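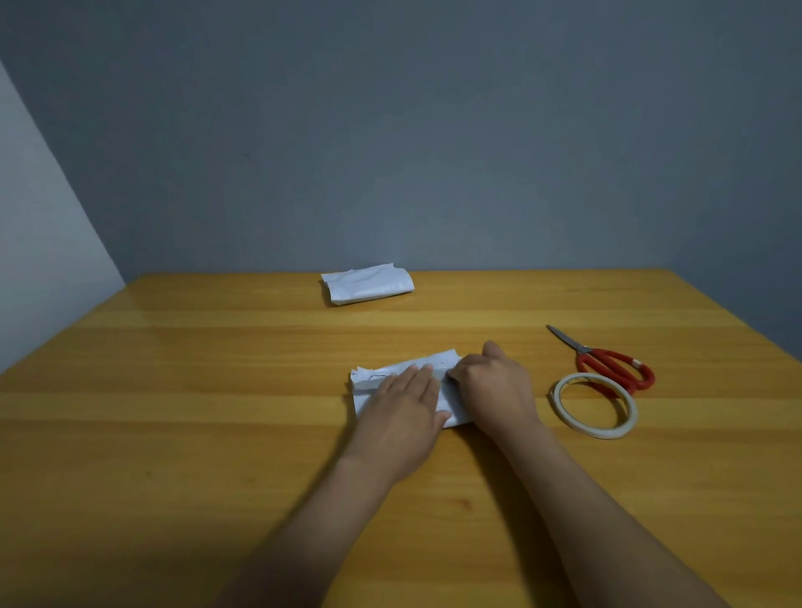 Papier, Klebeband, rote Schere: Einpacken am Holztisch.

Mein Roboterarm steht seit Mai in der Gemeinschaftswerkstatt Kololard, und er kann inzwischen einiges. Schrauben sortieren zum Beispiel, oder mir beim Löten die Platine hinhalten (meistens jedenfalls). Aber dann kam mir die Schnapsidee, dass er auch Päckchen packen soll! Skudero heißt das Projekt, hat fünf Gelenke, 16 Kugellager und einen Greifer, den ich schon dreimal neu gedruckt habe.

Bevor so ein Arm etwas lernt, muss man es ihm vormachen. Also sitzt man da, wickelt, streicht glatt, klebt, und fängt wieder von vorne an. 180 Durchgänge hatte ich mir vorgenommen, und ich sag's euch: Nach dem zwanzigsten schaut man seine eigenen Finger ganz anders an. Wie oft die linke Hand einfach nur flach aufliegt und festhält! Darauf wäre ich beim Programmieren nie gekommen, mein Greifer hatte bis dahin ja gar keine Idee von Festhalten.

Mein eigentlicher Endgegner ist aber das Klebeband. Papier verzeiht viel, da wird halt eine Ecke knittrig. Ein kleines Stück Klebestreifen dagegen, zwischen Daumen und Zeigefinger, das will

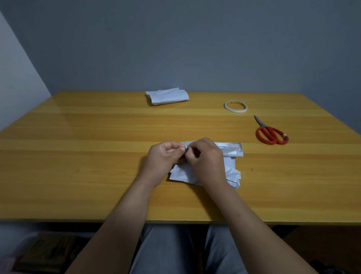

überall hin, nur nicht dorthin, wo es soll. Und bei silbriger Folie wird es noch lustiger, die spiegelt nämlich so, dass meine Bilderkennung Kanten findet, wo gar keine sind. Am Donnerstag habe ich deshalb bis spät in die Nacht an den Schwellwerten geschraubt, mit viel Kaffee und mäßigem Erfolg.

Besser wurde es erst mit den weichen Fingerkuppen von Clurnine, Silikon, außen leicht geriffelt. Dazu ein gebrauchter Motortreiber von Sugden, der zwar brummt wie ein alter Kühlschrank, aber endlich fein genug regelt. Fast 2.000 Zeilen Code sind es mittlerweile - schön sind davon vielleicht die ersten hundert.

Das Papier faltet Skudero jetzt einmal längs und einmal quer. Fürs Kleben bin weiterhin ich zuständig, und als Nächstes kommt ein Abroller mit eigener Klinge dran, der liegt schon halb fertig im Drucker.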